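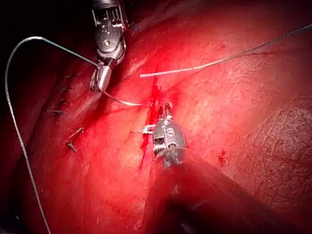
Upper jaws holding the thread, lower jaws resting on the incision. Loop out to the left.

Friday, January 22, 2021
Suturing set, bench notes

Spent the morning on labels, which is how I spend most mornings now. The batch stands at 257 clips after pruning. The raw pile was 2,558 before we threw out the ones where the instruments were parked, the ones where the lens was smeared, and the ones where somebody had started recording and gone to answer the door. I would like that last category to be smaller next month.

The still at the top is the one I keep going back to, so it gets pasted in. It has nearly everything that upsets the tracker in one place. There is the long loop on the left, which the thread model follows nicely all the way down until it leaves the view. Then there is the short end coming off the upper jaws, and the long straight strand from the upper right, and the two pale tips finish so close together that the model joins them up and reports one continuous thread. Very tidy. Also wrong. I have marked them as separate ends and left a comment for whoever reviews it.

Melati Kusuma's rule, which I resisted and now enforce on others: label what shows, and do not label what you know must be there. If the thread goes behind the jaws, it stops at the jaws. If you can't tell whether the thin curved bit under the upper jaws is needle or thread, it gets "unsure" and you move on with your life. I had that bit down as needle on Tuesday with great confidence. Changed to unsure today.

Same for the little bright piece sticking out to the left of the lower instrument. Thread or needle, take your pick. Unsure.

The dark tails down the left of the incision are a separate headache. They are small, they are dark, and against that much red the detector treats them as either shadow or nothing. Five of them in this one, labelled by hand with the zoom all the way in. The proposal tool offered two. It also offered one of the creases over on the right, where the surface gets rougher, and was surer of that than of anything else it did all morning.

Instrument masks are mostly fine. The exception is the big out-of-focus shaft at lower right, which the Brorkus masking script cuts off about halfway, presumably on the grounds that anything so blurry can't be important. It covers a good part of the tissue, so it is important. Drawn in by hand. I've asked for the blur threshold to be a setting and was told it is a setting. Asked where. Still waiting.

Highlights: the shine on the upper jaws comes out as thread in a fair number of clips. Bright, thin, next to actual thread, so I see its point. We tried dimming the brightest pixels before the detector, which cured it and also removed the white thread ends. Put back as it was.

Transfers from Westavholm finished overnight, 130 clips, not looked at yet. They name files by operator and we name them by session, so the Worku importer renamed everything "none" with a number after it. I have the mapping in a spreadsheet. Please do not sort the spreadsheet.

On grasp labels. We've been using three states (open, closed, holding) and I'm no longer happy with it. The upper pair in the still is easy: closed on thread, holding. The lower pair comes to a narrow tip on the incision and I can't say from one still whether it has hold of anything. The clip either side may settle it, but the annotators only get stills in the present tool. Proposal: add a fourth state, "touching, grip not visible", and show a second of video on request. Urulow can do the video part, I think, if someone reads the manual. Looking at the sign-up sheet, someone is me.

Training run from last night: stopped at step 980 when the disk filled up. With logs. The loss curve up to then looks lovely, as they do when they haven't had time to disappoint anyone. Moved the logs and restarted after lunch. Leave the machine alone please — the fan noise is normal, or at least it's the noise it has made since September.

To do
Relabel grasp states on the first half of the batch once Melati agrees the wording.
Thread ends: write down the "two ends near each other" rule with the still as the reference.
Open the Westavholm clips before anyone promises them to anybody.
Find the blur setting.
More disk.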